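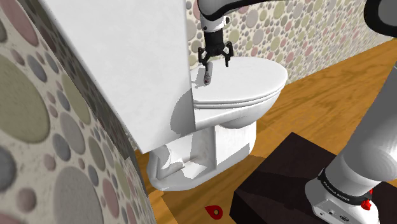
January, late, feet killing me. Quick one before bed.

The arm does the restrooms at Predberg from now on. Not a trial any more, Vlasta read it out at the start of shift. 381 stalls across the sites and Drestum wants them all on the new plan by summer. Went very quiet. Then Emmanuel asked who fills in the sheet when it stops. We do, obviously.

So my night is different now. Used to be me and Silvia, a cart each, radio on, done by 2. Now she's been moved to Lesetti and I sit with the tablet and get up when it beeps. 4 beeps tonight. Two were nothing. One was the door. One I had to call Vilém and he didnt know either.

Knees are better, I'll give it that. No more kneeling on cold floor scrubbing behind the base. But I miss the talking. Ten years of talking over a stall wall with that woman and I don't even know her new hours.

Pay stays the same till the review, Vlasta says. Title changes to "attendant." Asked what happens to the other three on my crew, she said training. Training for what. She wrote it down as a question, so ok.

Must ask Vilém about the beeping at the door. Also gloves, we're out of mediums agian. Text Silvia before she goes on shift!! Alarm set for 10.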